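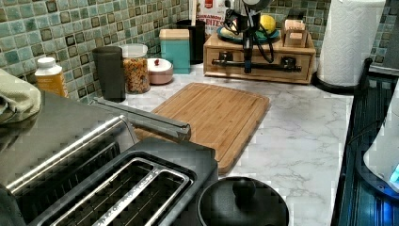

## 4. Counter by the tiled wall

This section covers the toaster, the toaster oven and the cutting board in the Mirnitbridge kitchen. Stove and sink are in section 5.

### 4.1 Before cooking

1. Clear crumbs from the cutting board and wipe the counter under it.
2. Lay the board flat in the middle of the counter, with the groove facing up. The groove catches juice from meat and fruit.
3. Leave the jars and bottles in their row against the backsplash. Slide one forward when you need it and put it back after.
4. Keep pot lids off the top of the toaster.

**Note:** The board is for cutting only. Hot pans go on the stove.

### 4.2 Using the toaster oven

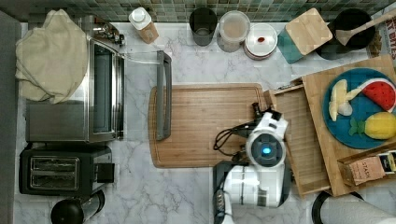 *Photo: Tín Hoàng*

The glass door opens toward the middle of the counter, where the board is.

1. Take any towel off the top of the oven and hang it well away from the heat.
2. Open the door all the way and check the space in front of it. Move the board to the right if you need more room.
3. Load the rack, close the door and set the time. Frozen rolls take 2 minutes longer than fresh ones.
4. When the timer ends, open the door by the handle and use mitts to take the food out.
5. Leave the door open until the oven has cooled - allow 35 minutes after baking.

**Caution:** The glass and the metal top get hot. Do not store cloth, paper or plastic on the oven while it is on.

**Caution:** Do not run the oven and the two-slot toaster together. They share one outlet.

### 4.3 Putting things away

- Wash the board by hand with dish soap. Stand it on edge to dry.
- Rub it with Vedum board oil in January and July.
- Plates can go on the wooden tray at the right side of the counter.
- Refill jars from the pantry shelf. Tell Omid Pakzad if something has run out.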